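Workshop notes: the laundry build gets its hands in the wash

If you have walked past the back bay at Barkach this month, you already know what we have been up to, and if you haven't, come and look! The Trukarberg project has moved on from standing and waving to laundry, and we are having a great time with it.

Quick catch-up for newer members. Trukarberg is our two-armed, two-legged shared build, paid for out of the tool fund and a lot of donated evenings. The walking side is parked until fall. For now all the effort is going into the arms and hands, and laundry turned out to be the job everyone wanted to try. Clothes are soft, they tangle, they hide behind each other, and a shirt never looks the same twice.

The wrist camera is where most of the recent work has gone. The head camera is fine for finding the washer door and the basket, but once a hand is in among the clothes you need a close view, and close views of fabric are hard to read. A dark shirt at that distance is just a big black shape.

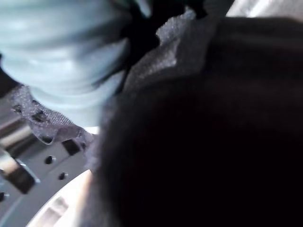
Grolby wrote in after the last issue to ask why we don't simply go by touch and skip the wrist view altogether, seeing that people empty a washer without looking all the time. Fair point, and a few of us are on the same side! The trouble is that our fingertip readings drift over an evening. Touch alone can tell us that something is in the hand, and it is pretty poor at telling us whether it's one sock or the corner of a bedsheet. So we run both, and when the two disagree the hand stops and backs off.

We went through the log in August and found 1,176 grasps saved, with a label on every one. The target is 3,000 before we train the next version of the grasp picker. Labeling goes faster than you'd think with two people and a pot of coffee, and the sheets are on the shelf by the drill press if you have a spare half hour.

The other big change is using both arms at once. Until this summer we ran them strictly in turn – left arm moves, left arm stops, right arm moves – and it was safe but painfully slow. Now one hand can work at the drum while the other looks after the basket.
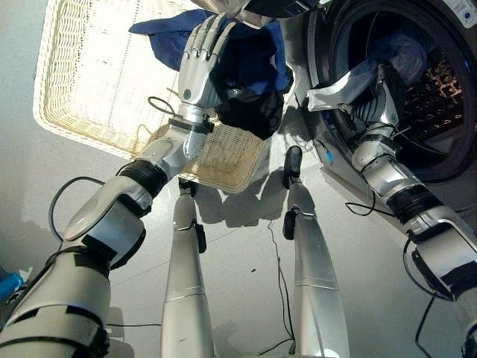 Getting there meant rewriting the part of the controller that decides who has right of way. Each arm now claims a chunk of space before it moves and gives it back afterward, and if both want the same chunk, the one already holding something goes first. It's a simple rule and it has cleared up nearly all of our elbow knocks. Bending forward is still touchy, so we keep the lean small and the speed low.

Still on the list: better strain relief on the wrist cables, a softer pad for the fingertips (the Bednárik samples are in the blue drawer, please don't cut them up), and a proper emergency stop on a longer lead. If you can crimp connectors neatly, we would love to have you.

Build nights start at 6, and the side door is open until 9.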